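Why does a plate have a rim?

I lay the table in our house most nights, so I look at a lot of plates. For years I never wondered why they're shaped the way they are. Then I wrote about bowls for our Stadik kitchen pages and fourteen of you asked me about plates. Fair enough!

A plate is nearly flat, but only nearly. The middle dips down a little, and that dip is called the well. Gravy runs downhill, so it collects in the well and stays off your lap. The raised part round the outside is the rim. It's a handy place to put your thumbs when you carry your dinner (slowly, please, if it's beans).

Lots of plates are ceramic, made from clay that gets baked very hot in a kiln. A shiny coat called glaze goes on as well. Glaze is a thin layer of glass, and light bounces off it, so you often get a bright streak across a clean plate. 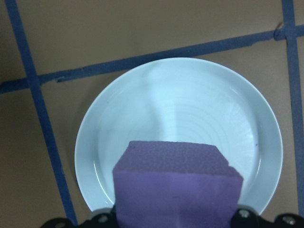 Try it yourself

Put a plain plate on the table near a window. Find the shiny streak, then walk slowly round the table and keep watching it. Does it stay still? Now stroke the well with one finger and feel for any ridges. Some plates have rings in them, like ripples in a pond, and some are perfectly smooth. My favourite one at home has a chip in the rim, so I feel that one very gently.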